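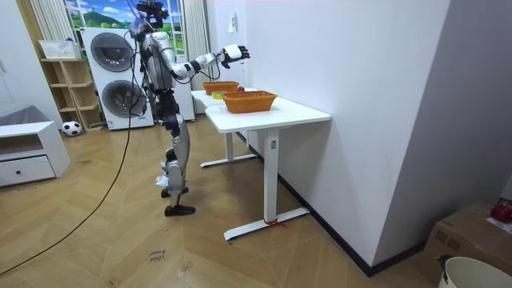 Teaching a humanoid to reach into a basket without punching the basket

Part 3 of the Varkville humanoid notes. Parts 1 and 2 covered getting it through the door and getting it to stand up, in that order, which I recommend.

By now your robot stands, takes small steps and stops when told. The next job is to have it walk up to a table and put its hand over a basket. That's all. Picking things up is Part 4, and if you skip ahead you will be buying fruit in bulk.

What you need

A humanoid with at least one working arm and a hand that opens on command
A table the robot's knees can't get under
Two baskets, same style, different sizes
Things to put in them (apples are good, eggs are a life choice)
Colored ribbon, paper, a marker, tape
A second person who can reach the stop button
An afternoon in which you have promised nothing to anyone

Step 1. Set up the table

Put the table along a wall so it can only slide in one direction. We push two together end to end, one basket on each, which gives us a near target and a far target without moving furniture between runs. Use a table with metal legs if you have one. The feet will get kicked.

Tie a ribbon to the foot bar of the table nearest the robot. If the table gets shoved, you can line the ribbon up with your tape mark on the floor and carry on without getting the tape measure out. Trim the loose ends. I haven't trimmed mine.

Step 2. Run the cable behind

The cable should leave the upper body, drop to the floor and trail off away from the table, with enough slack for the full walk plus one bad decision. Walk the route yourself first. If you step over the cable at any point, so will the robot, only worse.

Aníbal Carrilho, who shares the workshop bill with me, likes to hold the cable like a dog leash. Don't do this. He pulled the thing off balance twice in July and blamed the ankle firmware both times.

Step 3. Find your standing distance

Stand the robot in front of the near basket, arm down, knees slightly bent. Raise the arm to shoulder height and look at the elbow. You want some bend left in it. A straight arm has nowhere to go when the balance controller leans the body forward, and then the fingers arrive before you're ready.

On ours the right distance is 54 centimeters from table edge to toe. Yours will differ. Measure it, write it on paper and stick the paper to the wall, where you will see it. Write anything else you need to remember there too. The floor is also an option, but marker comes off a wood floor more slowly than you'd hope.

Step 4. Slow everything down

Set the arm to 30 percent of its default speed. It will look like it is reaching for the last cookie at a funeral. Good. Leave it there until you have 11 clean reaches in a row, and start over from zero if you touch the basket, even gently, even if it was the basket's fault.

The walking speed can stay where you left it in Part 2.

Step 5. Teach the hover

Record three poses:

Rest. Arm at the side, hand relaxed.
Ready. Arm up and forward, elbow bent, hand well short of the basket.
Hover. Hand above the basket, fingers open and slightly curled.

Go through Ready every time, in both directions. Going straight from Rest to Hover swings the hand up from under the table edge, and the table edge wins. We have a dented knuckle cover to show for it, plus a very polite email from the parts desk at Gernside explaining that knuckle covers come in sets.

Keep the fingers curled a little. Flat fingers catch on wicker. So do fully closed ones, though they go through it with more confidence.

Park the other arm close to the body and lock it. An idle arm that is free to help with balance will do so, usually at face height.

Step 6. Add the walk

Start two steps back. Walk in, stop, wait one full second, then go to Ready. The wait matters more than anything else on this page – the body is still swaying after the last step and the hand at the end of a long arm sways a great deal more.

If the robot stops with one foot ahead of the other, that's fine as long as it holds still. We spent 6 evenings trying to get the feet perfectly even before noticing that neither of us stands that way.

Step 7. Change the basket

Once the near basket is boring, send it to the far one. Same three poses, new standing spot, new piece of tape. Then swap the baskets so the smaller one is in front and see what breaks. For us it was the height: the hand hovered over the small basket as if blessing it.

If it goes wrong

Hand drifts down while hovering: the shoulder is getting warm. Rest it.
Robot leans into the table: you are too far away. Move closer and record Hover again.
Robot walks past the table: check which way you told it the table was.
Fingers twitch at Ready: reseat the wrist connector. On Vevon hands it's the small one you can't get at.

Save your poses under names you'll recognize. Mine are called ready, ready2, ready_good and ready_good_real, and Part 4 uses ready2.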